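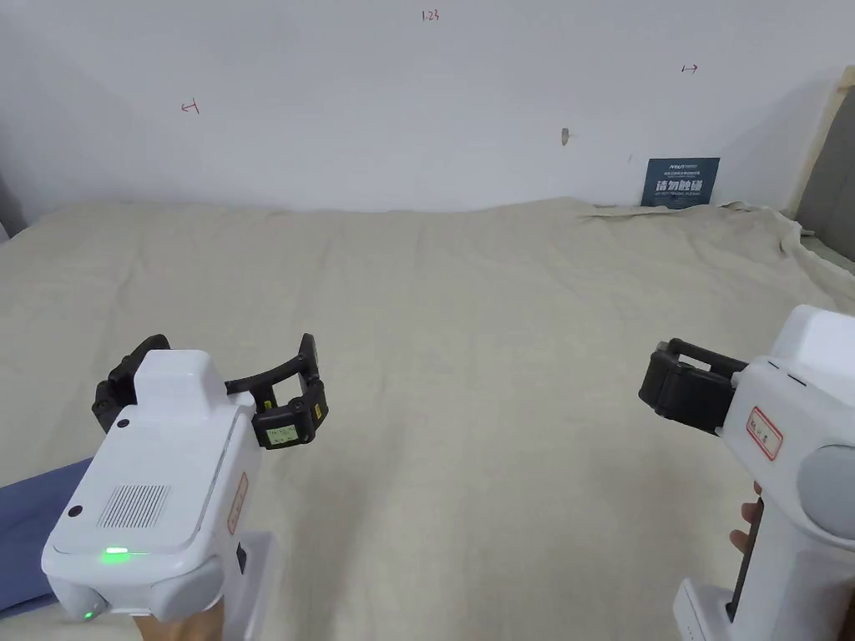
Subject: Re: folding on the bed or on a table?

Hello all,

I meant to answer Heriberto much sooner, but the list was quiet for a while and then September got away from me.

Heriberto Bermúdez wrote:
> We moved into the small flat in Bisimthorpe and there is no room
> for a folding table. My wife folds on the bed and says it is fine.
> I find everything comes out crooked. Is it me or the bed?
> Also, do you take the duvet off first?

Dear Heriberto, it is a bit of both, I'm afraid! A mattress gives under your hands, and a soft cover gives even more, so the edges wander while you are busy lining them up. I have folded on beds for 13 years and I still get a lopsided T-shirt now and then.

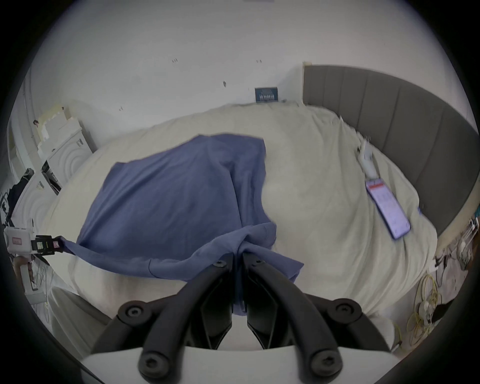 Folding on top of the duvet is perfectly all right for shirts and towels, and I would only strip the bed for sheets. What helps me most is to smooth the cover out with both arms before I start. With a rumpled cream duvet and a blue-gray cloth bunched up at one corner, you have two sets of wrinkles to deal with, and the lower set always seems to find its way into the upper one. So shake the piece out, lay it down wide, and pull the corners flat before the first fold. And do put your phone somewhere else — on the duvet next to the laundry it will end up inside a towel sooner or later (ask Uwe, who washed his).

If the crookedness still bothers you, a stiff board laid on the bed works nicely. Mine is the back of an old Wiegand wardrobe, sanded along the edges, and it slides behind the door when I'm done.

Benedikt, did you ever try the 2 baskets, one for each side of the bed? I would love to hear how you got on with that.

Warm regards to everyone,
Detlef Baumgart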